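Kekel garment steamer – my review after one winter

Posted 20 Aug 2020 by Maja Krajewska

I bought the Kekel hand steamer in January, when my old iron started to leave brown spots on my shirts. I paid 229 zloty in a small shop near my work. My colleague Leonie Gilchrist has the bigger Gevness model and is very pleased with it, but it needs a stand and I live in two rooms.

The Kekel heats quickly, and the light turns green before I have chosen what to wear. The tank is small. One filling is enough for four shirts, or for one linen dress if the linen is in a bad mood. After that you must wait a little, fill it again and wait a little more. The cable is long enough for my bedroom, but I would not say generous.

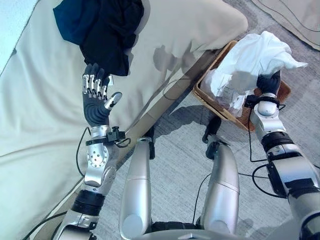
The steam is the strong side of this product. On cotton and viscose it works very well, on thick denim it is weak, and on pleats I would not even try. It took me some weeks to learn that clothes should hang while you steam them. Dark things left in a heap on a cream bedspread, a navy one and a black one together, get creases in all directions, and those need two slow passes from the inside and one from the outside. Wool jumpers are easier – hold the head a little away and let the steam do it.

What I do not like: the button must be pressed all the time, and after five minutes my thumb hurts. The brush attachment falls off if you turn the head down. I wrote to the shop about this and they sent me a new brush, which falls off also.

I still use my iron for collars and for tablecloths. For the rest I take the Kekel. I give it 8 out of 10, and I would buy it again at this price.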